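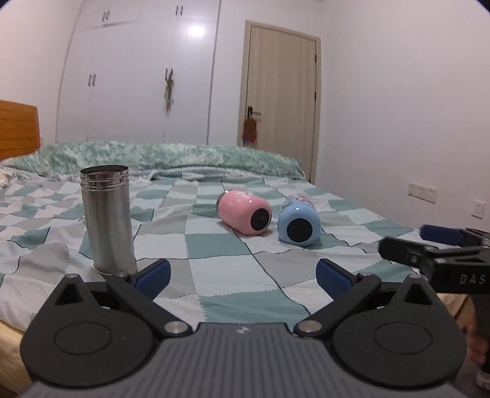 Questions families ask about the Barrientos Family Rooms

Who can stay in the rooms?
Parents, grandparents or legal guardians of a child who is admitted to the children's ward. Brothers and sisters can stay also, if an adult of the family sleeps in the same room. The age of the sick child must be under 18 on the day of admission.

How do I ask for a room?
Please speak first with the social worker of your ward. She sends us a short form and we call you back the same day, if the form arrives before 3 p.m. We can not take requests directly by e-mail, we are sorry for this. The ward must confirm that your child is admitted.

Is there a cost?
No. You don't pay for the bed, the laundry or the shuttle. Some families like to leave a gift when they go home, but we do not ask for it and we do not write down who gave and who did not.

How long can we stay?
As long as your child is in the hospital. After discharge you may keep the room for 2 more nights, which helps families who live far away or who have a check-up soon after. Last year 243 families stayed with us, and many of them came from over two hours away by car.

What if all rooms are full?
We put your name on the list and the ward gives you a folding chair bed for the night. For longer waiting we have an agreement with the Wiltard guest house on the other side of the parking lot. Ask for the hospital price at the desk and show the yellow card from the ward.

Can we cook?
Yes, the kitchen is open day and night. Please write your name and room number on food in the refrigerator. Food without a name is thrown out each morning. On the ward itself you can warm up meals but not cook.

Can my other children go to school during this time?
The hospital teacher, Pilar Olivares, works mainly with the patients, but she also can talk with the school of the brothers and sisters and ask for homework. Bring the name of the class teacher and a telephone number - this saves a lot of time.

My child is afraid of the treatment. Is there somebody who can help?
Andor Bakos is our play specialist. He visits the ward in the mornings and he can explain a procedure with dolls and drawings before it happens. Tell the nurse that you would like a visit. For teenagers he has a separate hour, without the parents if they prefer.

May we bring a pet?
Unfortunately not, also not for a short visit.

I stayed here before and I forgot something in the room. What now?
Call the desk. We keep found things for two months, except food and medicine.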